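Subject: Re: Equipment planning for the manipulation benches, next budget period
From: Nermina Jurić
To: lab-equipment list
Date: 2022-08-21

Dear colleagues,

Thank you to those who responded to the draft circulated by Zdenka Živković. Her original message is quoted in part for reference.

> The Kater bench is to be duplicated in the second room. Please
> confirm by reply whether the request should cover a complete
> two-arm station or only the arms and grippers. I would also ask
> each group to state what it expects to spend on table coverings,
> bricks and other small items, as these were left out in June.
>
> Z. Živković

The planning group recommends a complete station. Ordering the arms alone would leave mounts, cabling and the table to be charged to general supplies, and that account cannot carry them. Akolgo and Zavitz have both been asked for written quotations. The Akolgo quotation is valid for 8 weeks. Zavitz has not yet replied, and Meriem Metwally will contact them again.

The following items are to be entered in the request.

1. Arms and grippers. Two arms with parallel grippers, of the same type as on the existing bench, so that spare fingers may be shared. Five sets of fingers should be included in the first order.

2. Table and mounting. A white tabletop of the present dimensions. Delivery by Grarham is quoted at $377, with assembly charged separately.

3. Work surface and small parts. A plain brown mat and a stock of plastic toy bricks in blue, green, yellow and red, as now used for the stacking and sorting tasks. Some 200 dollars should be set aside. Bricks with two and three studs are both needed.
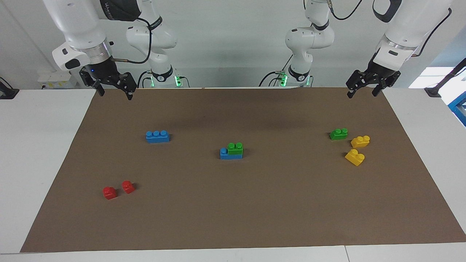 4. Service. One annual visit, to be priced as a separate line. Yevdokiia Pavliuk asks that the existing station be covered by the same agreement if the supplier permits it.

Corrections to the item list should be sent to Chathurika Selvanayagam, who is preparing the final form. Please quote the item number in your reply.

Regards,
Nermina Jurić
For the equipment planning group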